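# Bread Week at the Altano Table

We've been baking and buying and sorting bread all through January, and it won't be long before the last of it gets eaten (or goes stale, whichever comes first!).
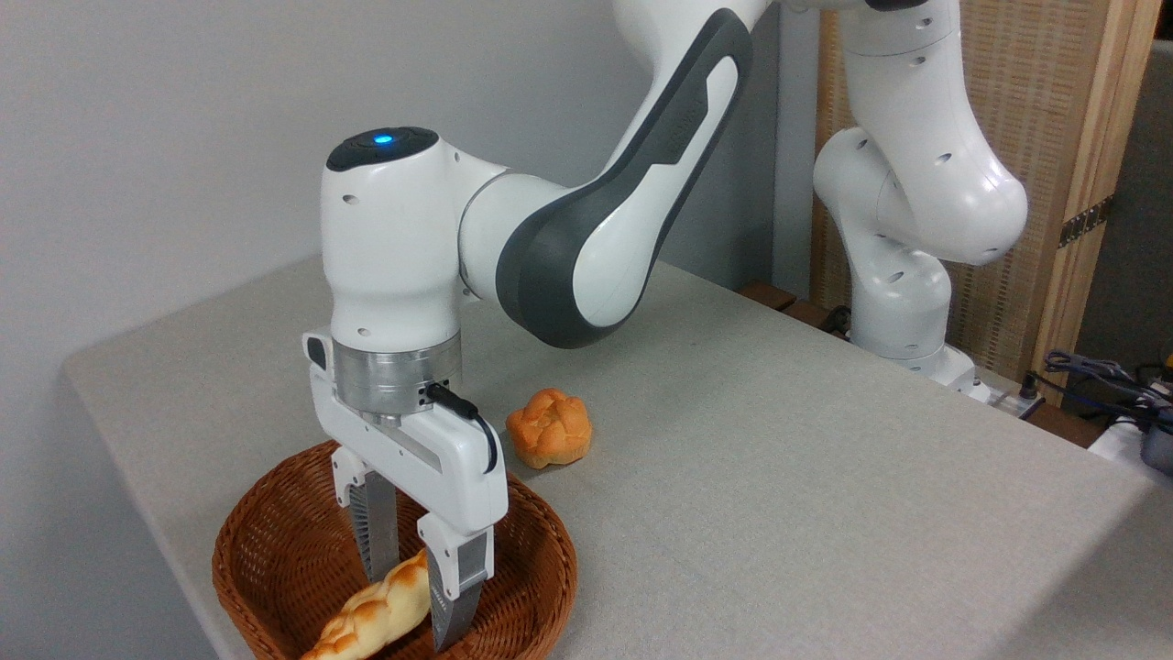 The braided ones have always been my favorite, all golden brown with that twist along the top, and a wicker basket with a good thick rim suits them better than any plate I own. Next to a long loaf like that, a round bun has a charm of its own – puffy and glazed and a bright orange-tan, the sort you want to pull apart while you're still deciding on the butter.

Our braid dough comes from an old Stefanou recipe card, and it wants 60 minutes under a towel before you even think of shaping it, then 2 more short rests after that. I've tried hurrying it and I don't recommend it. The round buns are more forgiving, and they freeze nicely too, so do make extra if you've got the room.

More pictures to come once the rye is out of the oven.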